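Call for Participants: Household Chores Study

The Cludano Institute invites adults to judge whether machines can do household chores yet. Sessions open in November.

1. Bedroom tasks. Participants rate attempts at tidying a simulated bedroom - bed, pillow and small items.

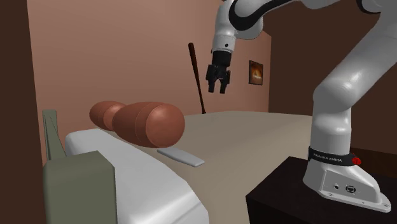
2. Close-range review. Participants assess how the gripper approaches an object and record a score. 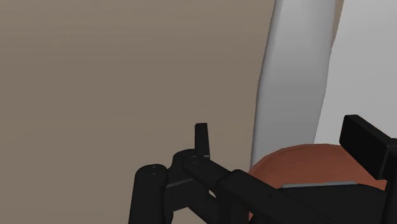 3. Eligibility and payment. No technical training is required. The study will admit 30 participants for 2 sessions each. Apply to the Wirach office, Room 2233.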